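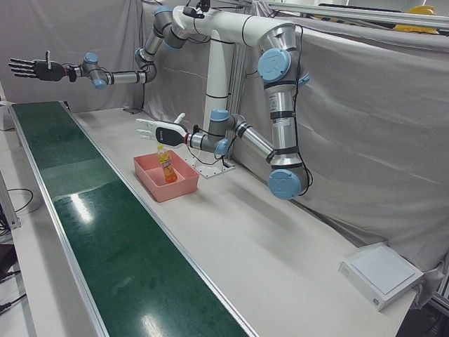

Bottle in the tray, left hand over it.

The Pause

So Pideo had started hesitating, and I was the one who got to find out why. Pideo is our grasp planner. Meron Mersha wrote most of it at Trurton before she left, and I inherited it in March along with her chair and a drawer full of tea bags (peppermint, all of them, who does that?).

The pause showed up right before the fingers closed. It was always the same length, 43 control cycles, and then the hand went on with its job as if it had just been looking out a window.

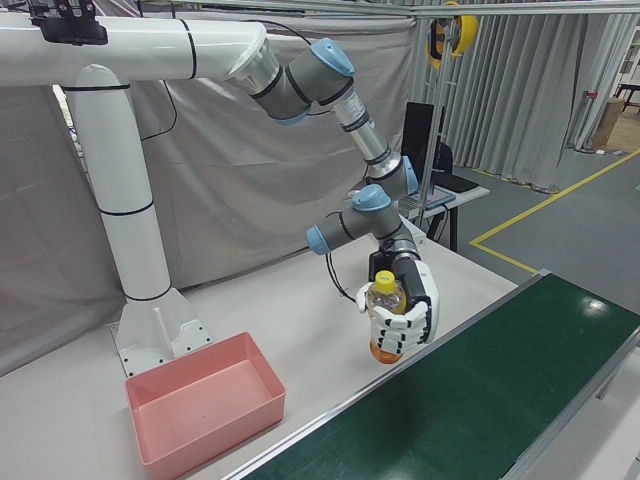
I blamed the bottle first, naturally. Clear plastic gives the depth code fits, and I spent a whole evening turning filters on and off. The pause didn't budge. Then I blamed the network, then Kiros Endale, who had merged something that morning and who took it pretty well.

"It's waiting for somebody," Kiros said.

"It's a planner. It waits for locks."

"Okay – so who has the lock?"

I hate when Kiros does that.
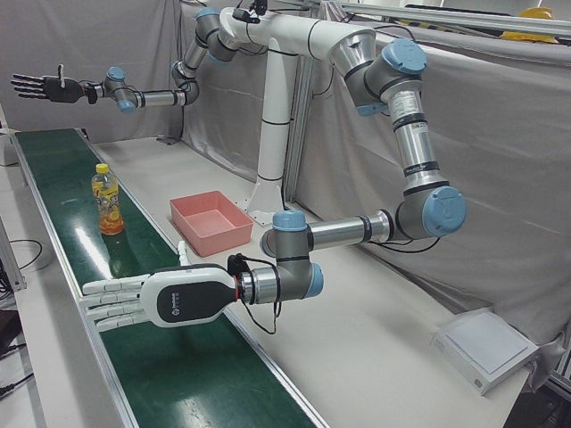
Line 677

I went through the file with a sandwich in one hand. At line 677 there was a call I had scrolled past more than a hundred times, to a function named ask_first. It sent a message to the operator's console and waited for a reply. The console had been dropped two releases ago, so the call timed out, shrugged, and let the grasp go ahead.

The comment above it said: "Give them a chance to say no. – M."

I wrote to Meron. She wrote back in seven minutes: "Oh! Is that still in there?"

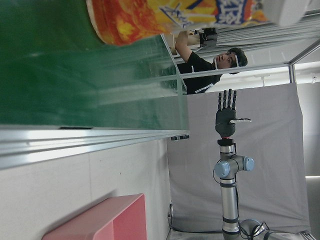
Taking it out would have been one keystroke, and I had the line selected. But I kept looking over at Kiros, white band across the forehead, black rig strapped on one hand, one arm up by that big orange and red container, with a robot hand standing open nearby. I unselected the line. Then I went digging in the old branch for the console code, and Kiros asked if I was staying late, and I said probably, and was there any peppermint left.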